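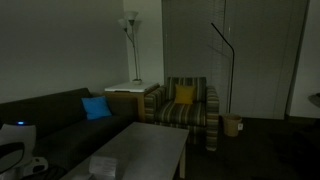 A living room with a dark sofa, a striped armchair and a coffee table.

A living room is a room in a home used for sitting, talking, reading and receiving visitors. It is also called a sitting room, lounge or front room. In smaller homes it may share its space with the dining area or kitchen.

Furnishing

Most living rooms are arranged around a sofa, with one or more armchairs placed beside or across from it. A coffee table usually stands in front of the sofa, and an end table often fills the corner between two seats, where it can hold a lamp or drinks. Loose cushions in a bright color, such as blue or mustard yellow, are a common addition to plain or striped upholstery.

Lighting

Ceiling lights are often combined with floor and table lamps. Lamps with several arms and frosted shades spread light over a wider area than a single bare bulb.

Regional use

In the town of Bellden, older row houses were built with a front room kept for guests, while the family sat in the kitchen. Later houses in the Bredo district have one larger room serving both purposes.

See also: Den; Dining room; Parlor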